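Suche
Suchbegriff eingeben … Los

Juni, von Elsa Myklebust
Notizen zum Vortrag »Sauerteig im Alltag«, Pirnville

Guten Abend, ihr Lieben, schön, dass ihr an einem Montag noch hergefunden habt! (Kurz warten, bis hinten alle sitzen.) Ich backe jetzt seit 20 Jahren mit Sauerteig, und mein erstes Brot war so flach, dass mein Mann es als Untersetzer benutzen wollte — das erzähle ich gern, damit ihr gleich ein bisschen Mut fasst.

Zum Ansatz: Roggenmehl, lauwarmes Wasser, Geduld. Bitte nicht jeden Tag das Mehl wechseln, das macht den Ansatz nur launisch. Ich nehme das von Psarras, aber jedes ordentliche Vollkornmehl tut es auch.

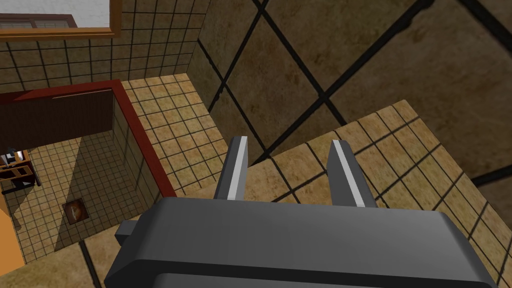 Für einen Laib rechne ich 600 Gramm Mehl, und dann kommt die lange Ruhe über Nacht. (Glas herumgehen lassen, alle riechen!) Wer eine kühle Küche hat, gibt ruhig noch 2 Stunden dazu.

Danach Fragen, und Brot ist ja auch noch da.

Kommentare

Troltik: Danke für den schönen Abend, mein Ansatz blubbert schon!

Stutel: Geht das auch mit Dinkel?

Elsa Myklebust: Ja, gern, nur etwas weniger Wasser.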